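Sellers Forum > Fees, Payouts and Reporting > Sale event fees charged on orders placed before the event window

9 replies

kiln_and_cord
Looking for a sanity check on how Plesteck applied the promotional event fee in July. My shop was enrolled for the summer sale. The window opened at midnight. The payout report shows the event surcharge on 74 orders that were placed the evening before, between 6 p.m. and midnight my time (Mountain). Surcharge is 3 percent of item price on top of the regular commission. None of those buyers got the sale price. I exported the order file and the fee file and matched them on order ID, so I'm not going by the dashboard totals.

Support's first answer was a link to the fee schedule. The second answer was the same link.

dunmore_parts
What time zone does the window use? The enrollment page just says "midnight."

kiln_and_cord
The page doesn't say. The email confirmation doesn't either. The order export is in shop-local time.

dunmore_parts
Then the fee file is probably in UTC. Midnight UTC is 6 p.m. Mountain Daylight. Your cutoff matches exactly.

Gilles Riviere
Confirming the UTC theory. I'm on Eastern and my early charges start at 8 p.m. sharp. The fee engine uses UTC and the price engine uses shop-local. Two systems, two clocks. It was the same with the spring event. I filed a claim then and it was credited on the next payout cycle.

When filing, attach the following:
Order export filtered to the affected hours
Fee export for the same order IDs
One screenshot of a buyer receipt showing full price
The enrollment email

Don't send a spreadsheet with formulas. They open it in a viewer that drops them.

oxbow54
I don't agree that this is an error. Terms section on promotions says fees apply "for the duration of the event as recorded by Plesteck." Recorded by Plesteck means their clock. You agreed to it at enrollment. The discount starting late is a separate problem, and you lost nothing on those orders except the surcharge.

kiln_and_cord
The surcharge is the thing I lost. It's described on the enrollment page as payment for placement in the event listings. The listings weren't live until midnight local. I have traffic logs for that: referrals from the event page are zero before then.

oxbow54
Were they live for buyers in other zones? If so you had placement.

kiln_and_cord
No. Listings go live by shop location. Small accessories category, if it matters.

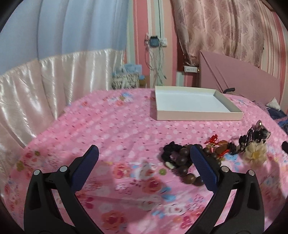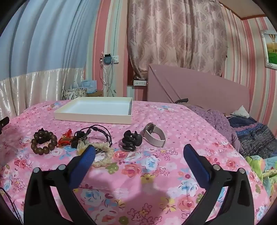 Hok-lam Liu
Category does matter here. Accessories had a separate enrollment track in July with its own rate, and the credit form rejects claims if the general event code is selected. Pick the category code from the dropdown before attaching anything. My first claim sat for 45 days under the wrong code and then closed by itself with no notice.

On the terms question, I read it closer to oxbow54 than to Gilles. The wording does favor Plesteck. They have been paying these claims anyway, so I would file and leave the contract argument out of it.

Gilles Riviere
The wording only favors them if "event" means the fee window. The definitions page says the event is the period when promotional pricing is shown to buyers. That is the sentence I quoted in my claim.

oxbow54
Fair, I hadn't looked at the definitions page. I'd still expect a different answer depending on which agent picks it up.

dunmore_parts
For comparison, Clallen prints the UTC offset next to every event date. I sell the same stock on both and have never had a mismatch there. Their commission is higher, so it isn't a reason to move.

Also check the other end of the window. If fees run on UTC they should also stop early. Orders from the last six hours of the sale should carry no surcharge.

kiln_and_cord
Checked. 589 orders inside the sale window by local time. The surcharge is on all of them, including the last six hours. So the fee window opened on UTC and closed on local.

oxbow54
OK, that part I can't defend.

Gilles Riviere
Put that in the claim as the first line. It wasn't in mine because I only looked at the start.

kiln_and_cord
Filed at 2:15 this afternoon with the category code, both exports as plain CSV, a receipt and the enrollment email. Status is "received." I'll post the outcome when the next payout report comes through.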